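The two-knob microwave holds its place

Thursday, January 28, 2021

In the rented kitchens of Drasuvdale, the compact microwave with two dials has outlasted several generations of keypad models. Prostitz, which fits out small flats there, tried touch panels for one season and went back to knobs in November.

The case is mostly practical. One control sets the power, the other the time, and neither needs a manual. A bowl of soup from the fridge wants 2 minutes at full power, a stir, then a rest. Porridge does better at a lower setting, in a deeper bowl.

Timers of the mechanical sort are less exact at the short end of the scale. A setting of 15 seconds is largely guesswork; 60 is dependable. Girkis, a repair shop in Lò, advises turning the dial well past the mark and then back - an old habit, and still a sound one.

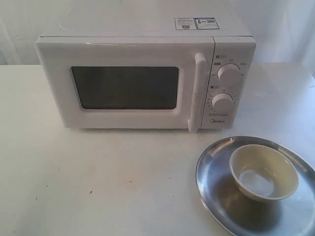
Placement matters more than most buyers expect. The casing needs free air above and behind, and the door needs room to swing. Steel plates stay on the worktop. A worktop 55 cm deep will take most compact ovens and leave space in front to set down a hot bowl.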